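Tralta cell notes: what we wrote down about handling paperbacks

Revision 3 of our handling rules went into use on 26th February. It replaces a document that had grown to 8 pages and that operators had stopped reading. The new one fits on two sides of a sheet. I wrote most of it, Urmas Šimkus rewrote the parts on force, and we still disagree about one clause, which I will get to.

The scope is narrow. It covers a single arm with a parallel two-finger gripper and a wrist camera, taking books from and returning books to an open shelf. It does not cover carts, bins or the return chute. General safety of the cell (fencing, stop circuits, speed with a person inside the marked zone) is in the site risk assessment and is deliberately not repeated. Copying it into the old document was a mistake. The two texts drifted apart, and for several months they gave different values for reduced speed.

Force. The closing limit is set per item class and is stored with the class, never in the task script. Paperbacks get the lowest limit. If a grasp fails at that limit, the program opens, backs out along the approach line and tries once more from a new approach. It does not raise the force. After the second failure the item is flagged and a person handles it.

Approach. Fingers enter closed or nearly closed, parallel to the covers, and open only once the tips are past the spine edge. Entry speed drops before contact is possible, which in practice means well before the camera loses a clear view of its own fingertips. Any lateral load during entry above the threshold is a stop, with a log entry, and counts as a failed attempt.

Supports. Bookends and wire dividers are treated as obstacles with a fixed clearance. They may not be used as a surface to push against, even when that would make the grasp easier. Jeseck, who supplied our first task scripts, pushed against them routinely, and the scripts ran fine until a bookend slid.

Condition. Before a run, the operator records worn corners, creased spines and loose covers. We had 200 paperbacks in the trial set, and without a starting record there was no way to assign later damage to the gripper or to the previous reader.

Leaning rows are the difficult case. The force limit is tuned on upright books, and a tilted one loads the finger from the side before the grasp has begun.
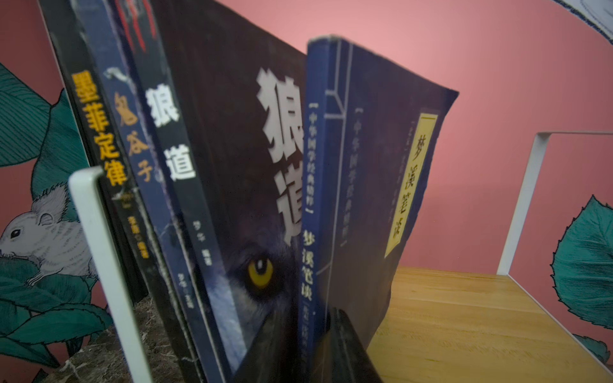
The clause we disagree about is 4.2, partially open covers. My draft said that a cover standing away from its block is an automatic stop. Urmas wants the arm allowed to continue if the finger is on the outside of the cover, on the grounds that a stop leaves the fingers between two books and somebody then has to free them by hand. He has a point about recovery. My objection is that the wrist camera is a poor judge of inside and outside when the fingertips are close to the lens and out of focus. Gunārs Ozoliņš suggested a compromise: stop, hold position, and allow withdrawal only, at entry speed, along the recorded path. That is the current wording, and it is up for review in May.

Logging. Each attempt gets one line with item class, approach angle, peak lateral load, result and operator initials. Video is kept for failed attempts only. The log rotates after 1,000 lines, and the old file is archived before the next shift starts.

Still open: whether hardcovers need their own approach rule or only their own force limit, and what to do about slipcases. The slipcase tests use the Stindier finger pads, and those are on back order.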